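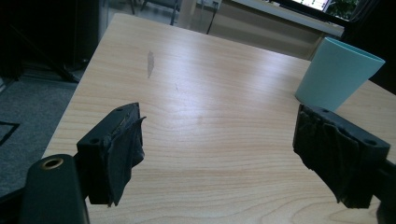 Narkora Introduces the Pilance 17, a Mid-Priced Tablet With a Pen in the Box

Narkora will start selling the Pilance 17 in February. The tablet is meant for people who take notes by hand and read long documents, and it comes with a pen, a folding cover and a charging cable. The pen is stored in a slot in the lower corner of the case and charges while it is there.

The new model takes its number from the battery test it was designed to pass, which is 17 hours of mixed reading and writing with the screen at half brightness. Video playback and games will use up the battery faster.

"Customers who had our first tablet told us they liked the screen and didn't like buying the pen separately," said Cosimo Farina, product manager at Narkora. "They also wanted it to be lighter. We worked on those two things first and left the camera alone."

The screen has a matte finish that adds some drag under the pen tip. The pen reads 4000 levels of pressure and has one side button, which can be set to erase, undo or switch pages. Replacement tips are sold in packs, and the tips from the first Pilance pen fit the new one. 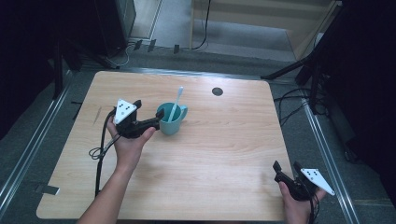
Teal mug with a white plastic spoon on a light wooden tabletop.

Notes are kept in the Pilance notebook app, which opens from the lock screen when the pen is pulled out. A single notebook can hold up to 1000 pages. Pages can be exported as PDF files or as plain text, and handwriting search works without an internet connection. Owners of the first model will get the updated app as a free download, but the lock screen shortcut needs the new hardware.

Peak screen brightness is 400 nits. There is a memory card slot under a small cover on the left side, and a headphone jack on the bottom edge. The tablet does not have a cellular option. Narkora says a version with one is being tested and has not set a date for it.

The Pilance 17 comes in gray and dark blue. It will be sold through the Narkora online store and at Verbridge electronics stores, where display models will be out for customers to try. Business orders will be handled by Đặng, the company's distributor for schools and offices. Pricing will be posted on the Narkora store page when orders open at 9 a.m. on launch day.

The first Pilance tablet will stay on sale while stock lasts and will continue to get security updates.

About Narkora
Narkora makes tablets, pens and reading devices for home and office use.

Press contact
Narkora Media Office
Review units and product photos are available on request.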